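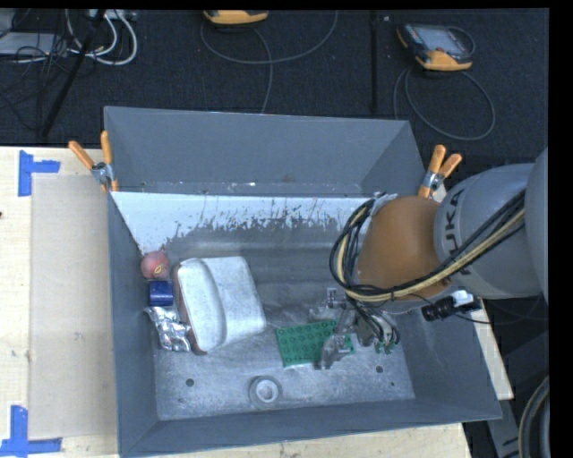 11/22/11

So the town of Sonetville wants us to believe that if we sort our trash into four containers instead of two, our bills will go down. I have read the flyer three times now and I still can't find the part where it says by how much.

I should say up front that I'm not against recycling. I've rinsed my yogurt cups for years like everyone else on Posska Street. What bothers me is the math, or the lack of it. The flyer says households that took part in the trial threw out 29 percent less. Less than what? Less than they did before, or less than the people across the road? Did anybody weigh anything, or did they send out a form and ask? I know how I fill out forms. I say what makes me look good.

I called the number on the back. The woman was perfectly nice and told me the figures came from Hirkard, the company that holds the hauling contract. Hirkard also supplies the new containers. She didn't seem to find this interesting. I asked if I could see the report and she said she would look into it, and that was 13 days ago.

My neighbor Oľga Jelínek thinks I'm being a crank. She went to the meeting in the school gym and came home convinced. According to her there were slides, and a man showed a chart where a line went down. I asked what was on the side of the chart and she said "numbers, probably." She's a smart woman and she kept the books at Skála Furniture for most of her working life, so if she came out of there without knowing what the line was, I don't think the fault was hers.

The other thing is space. Our kitchen is small. There's a gap of about 40 inches between the stove and the back door, and that's where the trash can and the dog's dish live now. Four containers do not go in there. The flyer suggests "a garage or utility area," so whoever wrote it has one.

And then there's glass. Under the old plan glass got picked up at the curb. Under the new one you drive it to the drop-off behind the firehouse yourself. It's ten minutes each way from our end of town, and you can bet the gas doesn't show up in anybody's 29 percent. I asked about that too. Same answer, she'd look into it.

Maybe I'll be wrong. I was wrong about the roundabout, which I complained about for a whole year and now drive through without thinking. If the January bill comes and it's lower, I'll write that here and put the amount in. But I want to see it on paper first, with the old bill next to it, and I've already dug the old one out of the drawer.

Oľga says she'll take my glass when she goes. I told her I'd think about it.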